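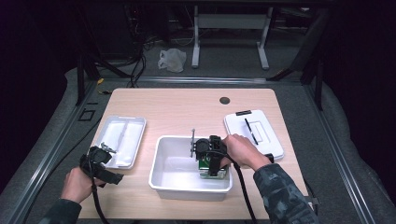 03/11/2022

I have spent most of the past month on timestamps. If you came here for the glamorous end of robot learning, with the policies and the big curves going down, I can only say that I was on my way there too.

The project is called Skevden, and the part of it that is mine is the recording software. Two hand-held grippers, one per hand, each on its own cable. You pick things up with them, put things in bins, and the software writes down where each gripper was and how far its fingers were open. Later a model reads all that and tries to do the same job. The table has white containers on it and the job is mostly moving small packages from one place to another, so I can't claim the subject matter is what keeps me up at night.

What kept me up was episode 199.

We had a target of 200 episodes before anyone was allowed to train anything. I had a small viewer that replays an episode as two colored blobs floating in space, and I'd been using it in the way most people use a smoke alarm. Then I opened it on 199, one short of the finish line, and watched the right-hand blob let go of the package before it got to the bin. On the video, the package went into the bin like a good package.

My first thought was that the viewer was wrong, since I wrote the viewer. I checked it for a whole evening. It had three bugs, none of them this one.

## The lag

The finger opening and the pose come from different places. Pose comes out of Ferau, our tracking layer, which stamps each sample when it is measured. The finger opening arrives over the cable through a little driver, and the driver stamped each sample when Python got around to reading it. Those are different moments. Most of the time they're close enough that you could ignore it. When the disk was busy writing video, Python got around to things later, and then the next handful of readings all turned up together with nearly the same time on them, like people coming off a delayed bus.

I measured the gap by opening and closing a gripper on camera and lining up the video with the signal. On a quiet machine it was small. With everything recording, the worst gap I saw was 35 frames. That's enough time to pick something up, reconsider, and put it back.

So the fix, in three steps, each of which took longer than the one before:

1. Move the stamp into the driver thread, right after the read, before anything else is allowed to touch the sample.
2. Estimate the clock offset for each gripper at the start of every episode, and again at the end, and complain if they disagree.
3. Stop resampling everything to the video rate during recording. Save the raw streams and resample afterwards.

Step 3 is the one I had argued against in August. I said it would make the files bigger and the loader uglier. Both of those came true, and I'd like that noted, but it's still the right way to do it. If we had saved the raw streams from the beginning I could have repaired the old episodes. As it is, the original times are gone, averaged away by a very tidy function with a very nice docstring.

## Left is not always left

While I was in there I found another one. The config gives each gripper a name, and the driver assigned the names in whatever order the USB ports came up. Usually this was left, then right. After a reboot it was sometimes right, then left, and the data looked perfectly healthy in every summary I had, because a swapped pair has the same average speed as an unswapped pair.

You can see it in the viewer if you know to look: the hands live on the wrong sides of the table for the entire episode and seem quite happy about it. I now match on serial number, and the recorder won't start if the left gripper is sitting to the right of the right one. You can fool this check by crossing your arms. I have decided that people who cross their arms get what they get.

## Where things stand

Sotelo, our training code, now refuses files in format version 1 and takes only version 2. The error message is longer than it needs to be and was written late at night. I've left it in.

The planner side, Nundell, needed almost no changes, which made me suspicious until I found that it ignores timestamps completely and assumes every step is the same length. That's a separate post, and probably a separate month.

I've started recording over again from zero. The viewer opens by itself after each episode now, and the save button stays gray until playback has reached the end. I tried to skip it twice on the first day and was stopped both times by my own software, which felt about as good as you'd expect – but the blobs let go over the bin now.

Still to do: the end-of-episode offset check is slow and blocks the next recording, so you stand there with a gripper in each hand and no free finger to press anything. I'm thinking of a foot pedal.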